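Taking computers apart, one grip at a time

Old desktop computers arrive at the Selomport shop on pallets, wrapped in plastic, and for most of the shop's life people with screwdrivers have taken them apart. That is still how nearly all of them are done. Since August, though, one bench has belonged to a robot arm, and the crew has been using it to settle a question that sounds small. What kind of hand should a robot have if it is going to work inside a PC?

The shop is a repair and reuse business. It pulls parts that still have value, tests them, and puts them into rebuilt machines. It handles 4,000 desktops in a good year. Memory comes out fast. Hard drives come out fast if the caddies are not bent. Processors are slower, because they have to be lifted straight up and set down flat, and because putting one back into a board with a pin socket is a job people learn to be nervous about.

A socket like that holds a grid of thin gold contacts. Drop a processor on it at an angle, or let a fingertip slide across it, and some of the contacts bend. A board with bent contacts can sometimes be saved under a microscope. Usually it goes in the scrap bin. The shop wanted to know whether an arm could place a processor with fewer damaged boards than a tired person at four in the afternoon.

So the first comparison was built around the socket. The crew picked one model of Dell board and stayed with it, to keep the layout the same from one trial to the next. They worked with the case lying open and the board still screwed in, as it would be on a real job. On a bare board on a foam mat, almost any gripper does fine. Inside a case there are walls, cables and a power supply to get past, and the memory slots stand close on both sides of the socket.

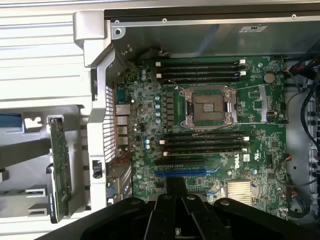 Three hands, one arm

Three grippers went through the trials. The first was a plain two-finger parallel gripper, the kind sold with most small arms. The second was a suction cup on a thin tube. The third was a black gripper with jointed fingers and rounded pads, known in the shop by its project name, Graltemora.

The parallel gripper was the most accurate on paper and the most trouble in the case. Its fingers open sideways, and the body above them is wide. Getting it down to the socket meant picking an approach that cleared the memory slots on one side and the wires on the other. When that approach worked, it worked every time. When a cable had shifted since the last run, the gripper pushed it along and sometimes caught it.

Suction was the opposite. The cup fits nearly anywhere and leaves the edges of the processor free, so there is nothing to hit on the way down. It lifted processors from their tray without a miss on clean parts. The shop's parts are often not clean. Old thermal paste on the lid breaks the seal, and wiping each lid by hand takes away the time the robot was supposed to save. Suction also cannot do anything about the retention levers, so a person had to stand there and open and close them.

The jointed gripper was slower than both. It takes longer to close, and its pads are thick next to a part the size of a processor. What it had going for it was range. The same hand could hold a processor by its edges, take hold of a hard drive, and press on a lever with one finger. Nothing had to be swapped between steps.

How the runs were scored

Each gripper got 200 placement attempts. A run counted as good if the processor sat flat in the socket and the contacts passed inspection afterward. Runs that needed a person to step in were marked down as assisted and kept out of the good column, even if they ended well.

The parallel gripper finished with 171 good runs and suction with 149. The jointed gripper came in at 166, and it was the only one of the three that also worked the levers. The crew had set 83 percent as the mark for going on to a second round, and 166 out of 200 is exactly that. There was some grumbling about whether a tie should count as a pass. It was counted.

The arm stayed the same throughout. So did the controller, a mid-range unit running Felta, the motion software the shop already had a license for. Changing one thing at a time made the work dull, but it meant the numbers could be set side by side.

Seeing the socket

Cameras turned out to matter as much as fingers. A camera fixed beside the bench gives a good view of the case, the arm and the parts waiting in their fixture. It loses the socket at the moment it is needed most, when the hand comes down over it. A small camera near the wrist has the better view late in the approach, though part of the picture is always taken up by the gripper.

The shop now runs both. The fixed camera finds the case and gets the arm above the board. The wrist camera takes over for the last stretch. Shiny metal gives both of them problems, and moving one overhead light did more for the results than two weeks of software changes.

Parts are staged in a gray 3D-printed fixture next to the tower, with a recessed tray for the processor and a raised holder for the drive. The current version came after several that were too tight. A part that has to be wiggled out is easy for a person and very hard for an arm. 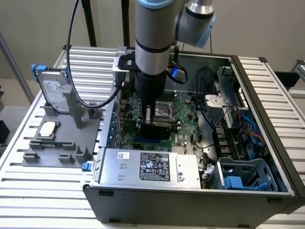
Opinion on the floor is divided about what all this is worth. La thinks the comparison asked the wrong thing, and that a shop this size would get more from an arm that only pulled drives and memory, all day, with the cheapest gripper that could do it. Processors could stay with people, in La's view, until the failure rate is well below what a careful technician manages.

The numbers give that argument some weight. A good technician seats a processor in well under a minute and rarely bends a contact. The arm takes several times as long, and 34 of the jointed gripper's 200 runs either failed or needed help. Nearly half of those trace back to the pick, with the processor held slightly crooked before it ever reached the case.

The second round is meant to address that. New pads are being cut, thinner at the tip and with a small step to keep the processor level. The plan calls for 2,000 runs this time, mixing placement with drive handling and lever work, on more than one board layout. The parallel gripper will be back with a narrower set of fingers. Suction has been dropped from the socket trials and moved to a different bench, where it is being tried on laptop screens.

Until then the arm works mornings, when the light from the loading door is steady, and the bench goes back to screwdrivers after lunch.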